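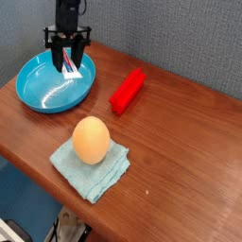
Gripper with striped item, turquoise bowl.

Notebook entry, November 2024
Policy workshop, Flundholm – regional transfers and the Tonside settlement

Work resumed on the comparison of the two bailout agreements. The Tonside text has now been read in full against the earlier Flundholm one. Both oblige the council to publish a balanced budget within two years, but only Tonside's allows the date to be moved by a simple vote of the assembly. The earlier note in this book gave the threshold as 60 per cent. That figure belongs to Flundholm alone and has been struck out.

Coding of the assembly debates continues. The set stands at 486 speeches, of which 17 could not be assigned to either bloc and are held in a separate sheet. Most of these come from the Park ward members, who sat with the governing group until January and voted against it on the pension clause. Colleagues are asked not to recode them until the rule on defectors has been settled.
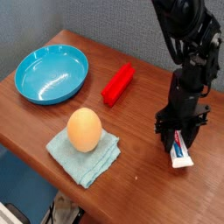

The pension clause remains the difficult part. In the printed record it appears under general spending, whereas the debates treat it as a condition of the loan. For the present it is entered under both headings and marked with a star. The totals in table 2 will therefore come out too high and should not be quoted outside the group.

The Prundard coding sheet was revised again. "Blame, outside lender" and "blame, previous council" are now separate entries, as the older combined heading hid the shift in tone after the second payment. A first pass suggests that speakers on the left moved to the second heading earlier than those on the right – to be checked once the committee minutes have been added.

Outstanding: minutes of the finance committee, spring session, still to be requested from Tonside. Page numbers missing for the Flundholm annex. Decide whether written questions count as speeches.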